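From: Kaj Kvaran
To: Triltside table list
Date: 26 October 2020
Subject: Re: Mixing patterned plates on a checked cloth

Hi all, and hello especially to Snædís, whose question made me get up from my breakfast and start pulling things out of the cupboard!

Snædís Þrastardóttir wrote:

> I have inherited my aunt's kitchen boxes and there is not one
> matching set in the lot. Flowers on one plate, dots on another,
> a couple of mugs with writing. My only decent tablecloth is
> checked. Is that too much pattern on one table? My sister says
> to buy seven plain white plates and be done with it. I would
> rather use what I have, but I don't want my guests to feel
> they're eating inside a kaleidoscope. Also, does anyone know
> whether mixed bowls stack? My shelf is narrow.

Please don't buy the seven white plates. Or buy them later, in January, when the sales are on and you know what you're missing. I have been setting a mismatched table for years and I get more pleasure out of it than I ever got from the wedding china, which is still in its box with the Bech packing slip on top.

First, the cloth. A check is much easier to live with than people think, as long as it's pale. Mine is yellow and white and I would put it under anything. Dark checks (I had a navy one) fight with every plate you own, but pale yellow just sits there being cheerful. If you have a choice between a big check and a tiny one, go bigger than the pattern on your plates. Little flowers on top of little squares do get fizzy.

Then the plates. What I do is put everything out at once, in no order at all, and look at it for a while before I decide on anything. You find pairs you would never have guessed from seeing them on the shelf. 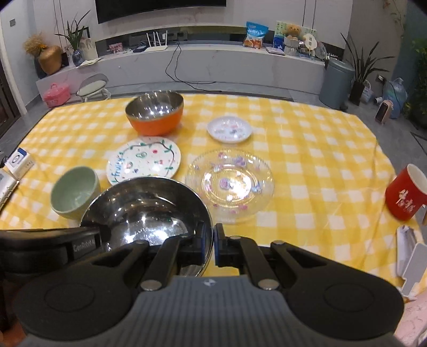 Everything out on the yellow check, with the "fruity" plate behind the two bowls.

I am so fond of that plate with the green swirls! It has little pink and red dots and bits of fruit painted near the center, and the green goes beautifully with the sage bowl, which I had always kept for oatmeal and never thought of as company for anything. The orange bowl was a surprise too. By itself it's a bit loud, but on yellow it's one of the family, and the steel inside picks up the light nicely. The red mug with the calligraphy is my afternoon tea mug and I will defend it against all comers, matching or not.

The big steel bowl is what I'd tell anyone to get if they only want to buy one thing. Salad, bread dough, popcorn, washing grapes. It has no pattern, so it gives your eyes a rest in the middle of all the flowers. Mine came from the Culano shop before they moved, but any plain one will do.

Now, see-through plates. I used to think they were a bit silly and I have completely changed my mind. The cloth shows through them, so you get the flowers floating on top of the checks, and it's very pretty with a slice of something pale on it, lemon cake for instance. They're also a good go-between. Put one next to a busy white plate and the two seem to calm each other down (I can't explain it, try it).

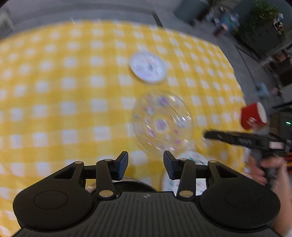
Clear plate on the check, with its patterned white neighbor farther back.

If you're worried about the kaleidoscope, try sticking to one color that turns up on most of the pieces. For me it's pink. There's some pink on nearly everything I own with a pattern, without my ever having planned it, so I pick napkins in plain pink and stop there. No patterned napkins! That was where I went wrong at my 71st birthday lunch, and my brother asked if he was supposed to eat the napkin or the quiche.

On stacking: yes, mostly. Nest bowls by width and forget about what goes with what. Steel goes at the bottom, and I put a folded dish towel between steel and ceramic so the glaze doesn't get scratched. Plates with a raised or ridged rim want their own pile, three high at most. Mugs I hang. If your shelf is really narrow, the Metus wire risers give you a second level, and Anne-whose-last-name-I-forget posted a good way of making one out of an old cooling rack. It's message 3172 in the archive.

One more thing for Snædís: before you pack any of your aunt's pieces away, use each of them once for a real meal. I nearly gave away my cartoon plate, the small one, and now it's the one I reach for when I have toast.

Do send us a picture when you've got it all laid out. I want to see those mugs with the writing.

Warmly,
Kaj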